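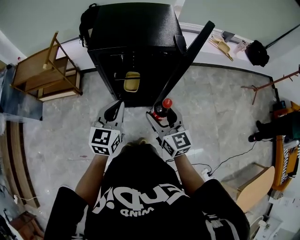

Bottle at the black cabinet, right gripper closed, left gripper open.

Ticket: Bottle pickup and put-away, handheld grippers
Project: Wilthorpe
Opened by: Samer Rawashdeh
Assigned to: Sayaka Ebihara
Status: Open
Priority: 2

Jun 20, 2026, Samer
Task is "put the soda bottle on a cabinet shelf." Demos by hand look fine. When the arm runs the trained policy, it grabs the bottle and then stops short of the shelf. Same result after a restart. Logs attached, no errors.

Sayaka
Which hand goes in on your demos? The policy may be waiting on the left.

Samer
Right hand carries. Left is supposed to stay out of it, but on some demos I used it to steady the bottle.

Sayaka
That would do it. Please split the set into one-hand and two-hand demos and retrain on one-hand only. Also check that both marker cubes stay in view when you reach into the cabinet. Tracking drops if the top panel covers one.

Samer
Split done, retraining now. The right cube does drop out on the deeper reaches. I'll keep the bottle near the front of the shelf.

Sayaka
OK. For the Hitari people asking if this can tidy a break room: not yet. It can pick up a bottle. Putting it away in a cabinet it hasn't seen is still a person's job. Leave this open until the retrained run is logged.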